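Our gripper keeps letting go of thin round parts - what are we missing?

Posted by Vulero

Hi all! I'm in a school robotics club and we're getting ready for the Ruvthorpe meet in March. We have two arms on one bench and we printed ribbed orange fingers that we LOVE. The task is to carry a ring or disc to a marked spot, and in our last 16 tries we dropped it 4 times. Is it the fingers or our driving?

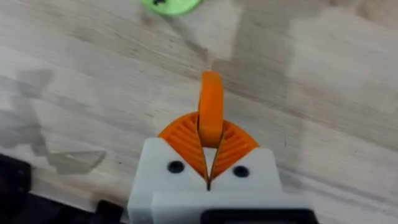
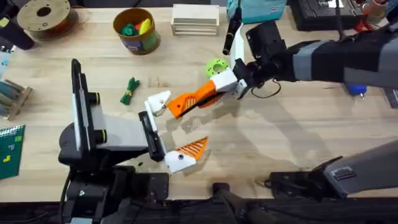

Wrist camera view first, then both arms over the bench.

Adomholm
Those fingers are so much fun! They bend around fat parts really well, but a thin part on edge only touches a little strip of each one. Try grabbing lower, close to the base of the ribs, and close slowly. We also stuck a bit of rubber tape inside the tips and our drops went way down. And log every try - we did 100 before our meet and found most misses came when we grabbed off center.

Cárdenas
print them softer

Ruvthorpe_alum
Softer can help, but then they twist, so change one thing at a time. I'd check your closing force first. Ours was set so high that the part squirted out the front! Two short practice sessions fixed it. Good luck in March, and please post how the tape works out.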